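Imprimir | Enviar por correo electrónico

Cómo anotar fases en demostraciones con dos brazos (y por qué os ahorrará más de un disgusto)

Por Yasaman Nikzad
Publicado el 06/11/2018

Desde que conté por encima, en la charla de abril, cómo organizamos las demostraciones de manipulación en Pralstead, me han escrito varias personas pidiéndome el procedimiento completo, con sus tripas y sus rincones feos. Pues vamos con ello, y os pido un poco de paciencia, que yo soy de las que se enrollan (Tavion Halvorsen, que ha leído el borrador, me ha tachado ya dos párrafos enteros y todavía me mira con cara de querer tachar más).

La idea del método es sencilla de contar. En lugar de entregar al aprendizaje una demostración larga de principio a fin, la partimos en fases, y a cada fase le ponemos una etiqueta que dice qué brazo trabaja, qué brazo espera y qué objeto importa en ese momento. Luego entrenamos una sola política para toda la tarea, pero condicionada a la fase. A este modo de anotar lo llamamos Hesix dentro del grupo, y el programita con el que marcamos los cortes se llama Tsikata. Si usáis otra herramienta no pasa nada: todo lo que sigue se puede hacer con una hoja de cálculo y buena voluntad.

Qué necesitáis antes de empezar

Doy por hecho que tenéis dos brazos teleoperados, por lo menos una cámara fija y una cámara en cada muñeca, y que las grabaciones comparten reloj. Esto último es más serio de lo que parece. Nosotros perdimos una tanda completa por un desfase entre la cámara fija y las posiciones articulares, tan pequeño que a ojo no se notaba, y la política aprendió a cerrar los dedos un poquito antes de llegar al objeto. ¡Qué rabia daba verla! Comprobad el reloj al encender y otra vez antes de comer.

También necesitáis una tarea que tenga de verdad varias fases. Coger un cubo y dejarlo en una caja no merece tanto aparato. Las tareas de química de mesa nos gustan mucho porque mezclan objetos muy distintos, y el vidrio transparente pone a prueba cualquier sistema de visión.

Paso 1. Escribid el guion en voz alta

Antes de tocar un mando, sentaos dos personas y contad la tarea hablando, como si se la explicarais a un familiar. Una habla y la otra apunta. Cada vez que la que habla diga «y entonces», ahí hay casi seguro un cambio de fase. Os parecerá una tontería, pero los guiones que escribimos cada uno en su mesa nos salían con fases larguísimas, y los hablados salen mucho mejor repartidos.

Un guion nuestro, de los cortos, queda así:

F1. El brazo derecho se acerca al recipiente. El izquierdo espera.
F2. El brazo derecho cierra los dedos y levanta.
F3. El brazo derecho lleva el recipiente hasta el vaso.
F4. El brazo derecho vierte. El izquierdo sigue quieto, pero mira.
F5. El brazo derecho devuelve el recipiente.
F6. El brazo izquierdo toma el relevo.

Lo de «mira» en F4 va muy en serio. La cámara de muñeca del brazo que espera da muchas veces la mejor vista del vertido, y si lo aparcáis en cualquier postura estáis tirando esa información. Zoia Yurchenko insistió en esto durante semanas y yo no le hacía caso -- tenía razón ella, y aquí lo dejo escrito para que conste.

Paso 2. Fijad lo que puede moverse y lo que no

Haced una lista de objetos y decidid, para cada uno, si es de la tarea o es de acompañamiento. Los de la tarea cambian de sitio entre demostraciones dentro de una zona que marcáis en vuestro plano. Los de acompañamiento también se cambian, pero con más descaro: se giran, se alejan, se ponen donde estorben un poco a la vista. Queremos que la política aprenda a no hacerles caso, y difícilmente aprenderá eso con una mesa recogidísima en la que lo único que hay es lo que se va a usar.

Apuntad la colocación al principio de cada tanda. Una línea basta. Nosotros poníamos al principio un texto precioso, con adjetivos y todo, y al cabo de unos días ya no lo rellenaba ni yo.

Paso 3. Grabad de un tirón

No paréis la grabación entre fases. La tentación es grande, porque luego los cortes ya vienen hechos, pero la persona que teleopera se detiene en cada frontera, suspira, recoloca las manos, y todo eso acaba en los datos. Grabad seguido y cortad después. Si la teleoperadora se equivoca y lo arregla sobre la marcha, dejadlo también: esas correcciones valen oro y las marcamos con una R en la columna de notas.

Para el conjunto del que hablo aquí grabamos 116 demostraciones, repartidas entre Touran Ranjbar y Maja Zawadzka. Conviene que haya más de una mano. Touran entra siempre por arriba y Maja se acerca de lado, con mucha suavidad, y esa diferencia de estilos le vino muy bien al modelo (aunque a mí, al anotar, me volvía un poco loca).

Paso 4. Marcad los cortes

Abrid la grabación con la vista fija y la de muñeca a la vez. Con la fija se decide qué brazo trabaja; con la de muñeca se decide el instante. Nuestras reglas para las fronteras:

-- El acercamiento termina cuando los dedos empiezan a cerrarse, aunque el brazo todavía avance.
-- El agarre termina cuando el objeto deja de tocar la mesa.
-- El transporte termina cuando el recipiente empieza a inclinarse.
-- El vertido termina cuando el recipiente vuelve a estar derecho. No esperéis a la última gota, que hay gotas muy perezosas.

Si dos anotadores discrepan, no hagáis la media, por favor. Miradlo juntos. La media entre dos cortes razonables cae muchas veces en un instante que no es razonable para nadie. Nosotros anotamos por duplicado 20 demostraciones, elegidas al azar, y de las discusiones que salieron de allí nacieron las reglas de arriba. 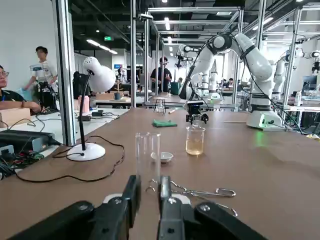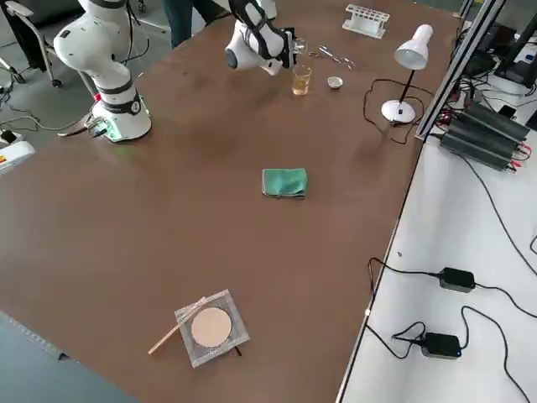

La mesa con los brazos y el material de química: primero desde la muñeca de un brazo, después desde la cámara fija.

Paso 5. Entrenad y comparad

Entrenad siempre 2 modelos: uno con las etiquetas de fase y otro idéntico sin ellas. Mismos datos, misma arquitectura, misma semilla si podéis. Nosotros les damos 4.000 iteraciones de calentamiento solo con las imágenes antes de conectar la entrada de fase, porque si la conectáis desde el primer momento el modelo se agarra a la etiqueta y mira muy poco la mesa. Ese número lo encontramos probando y no le tengo ningún cariño especial; con vuestros datos puede ser otro.

Durante la ejecución no hay anotador, claro, así que la fase la tiene que predecir una cabecita aparte. Aquí se nos atascó el asunto una buena temporada. El predictor saltaba de F3 a F4 y volvía a F3, y el brazo hacía un temblorcillo muy feo encima del vaso. Lo arreglamos prohibiendo los saltos hacia atrás, con una única excepción: si el agarre se pierde, se permite volver a F1. Probad primero esta versión tan simple. Nosotros montamos antes un filtro complicadísimo, con el que estuve encantada un par de días, y funcionaba peor.

Qué nos salió a nosotros

El modelo con fases se equivoca menos en los relevos entre brazos, y ahí la diferencia se ve a simple vista. En el agarre no noto mejora: si falla la percepción del vidrio, falla igual con etiqueta que sin ella. En el vertido va algo mejor, sobre todo cuando el brazo que espera queda bien orientado. No doy porcentajes porque todavía estamos repitiendo las pruebas con otra colocación de objetos y no quiero que circulen cifras que luego tenga que corregir.

Lo que sí puedo decir es que anotar así nos ha hecho mejores mirando fallos. Antes decíamos «ha fallado» y nos quedábamos tan anchos. Ahora decimos «ha fallado en F2, con los dedos ya cerrados», y la conversación que sigue es muchísimo más útil.

Problemas que os vais a encontrar

Fases demasiado cortas. Si una fase dura apenas unos fotogramas, el predictor se la salta. Juntadla con la siguiente y seguid.

Etiquetas que dependen de la intención. «El brazo se prepara para coger» no se puede ver, y cada anotador lo pone en un sitio distinto. Usad solo cosas que se vean en el vídeo.

El brazo en espera que deriva. A veces la mano de quien teleopera baja un poco por cansancio, y el brazo baja con ella. Filtrad los movimientos pequeños del brazo inactivo antes de entrenar, o el modelo los copiará con una fidelidad conmovedora.

Cambios de luz. Si usáis una lámpara de mesa, movedla también entre tandas y apuntadlo. El brillo en el vidrio cambia muchísimo de un lado a otro.

El cargador de datos está preparado para el formato de Floltau, que guarda las fases en una pista aparte. Si el vuestro las mezcla con las acciones, separadlas antes de barajar los episodios; Tavion tiene un guion de conversión y se lo pasa a quien se lo pida, siempre que le digáis qué versión del formato usáis.

Imprimir esta página | Enviar a un amigo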